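Ticket 167: Reach error larger than expected on arm B
Project: Nillitden
Opened by: Roos Goossens
Assigned to: Arnout Meijer
Date: 11 January 2019
Status: open

Roos Goossens wrote:
The repeatability runs on arm B don't match the numbers in our draft. The method section says the tip returns to a taught point within 2 mm. In last night's batch the error was 6 mm on the far poses and fine on the near ones. Same script, same pose list, same speed.
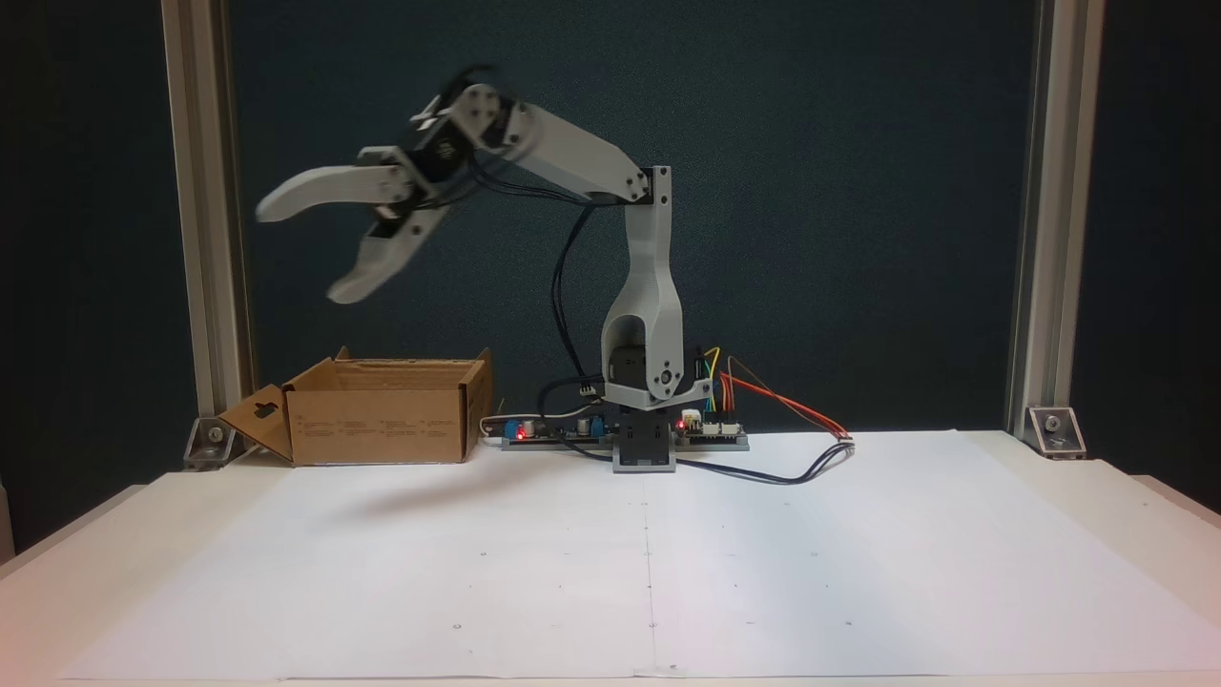
Repeatability is measured by sending the arm to each pose 22 times, always coming in from the same side. I checked the script against the Burkum version and found no differences. Marks on the sheet are still the reference, and the box stays on the left under the gripper for the drop poses. Error grows with reach, so I suspect the shoulder or the supply voltage.

Arnout Meijer wrote:
Did you rerun the zero offsets after swapping the elbow servo? The Caltis config file stores them per servo, and an old value gives an error that grows with reach.
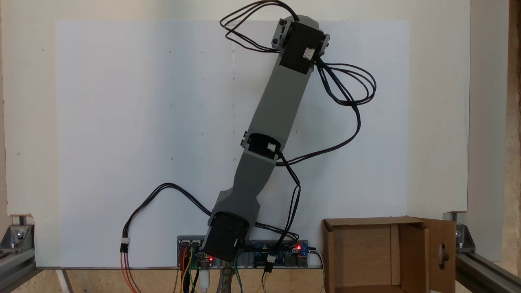
If the offsets are current, log the voltage on the servo line during a far pose. A sag under load would look the same in the results. Please hold off on changing gains until we have that log.

Roos Goossens wrote:
Offsets were from May. I redid them and ran the far poses again. Error is down to 2 mm on most of them. Two poses are still off.
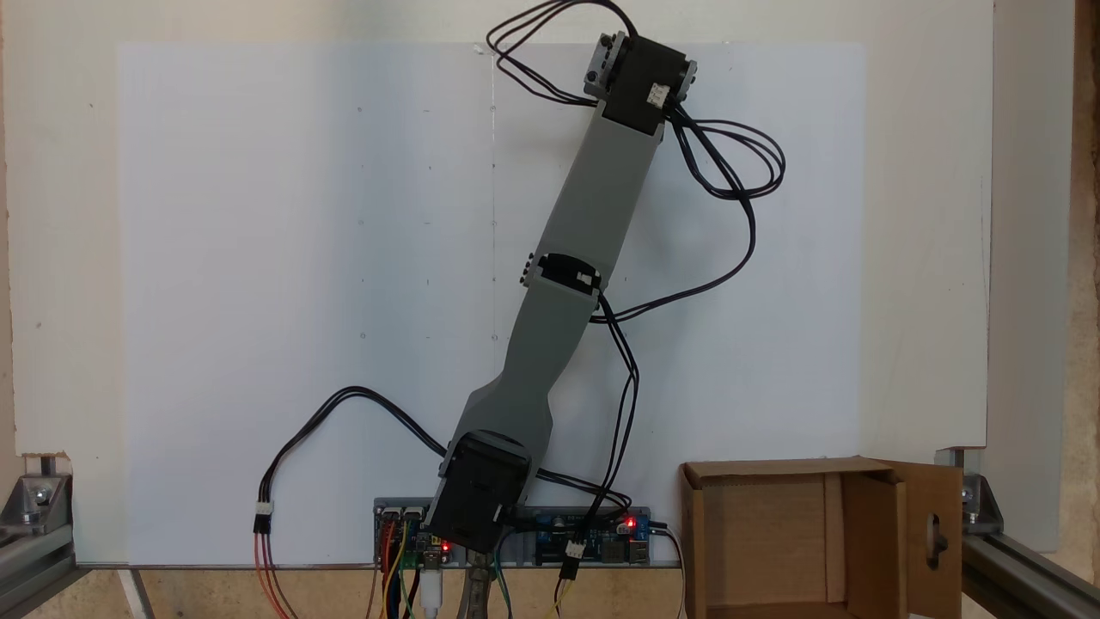

Voltage log is attached to the De Smet folder. I see a dip when the shoulder and elbow start together. Next run will stagger the starts. The table in the draft stays marked as provisional until then.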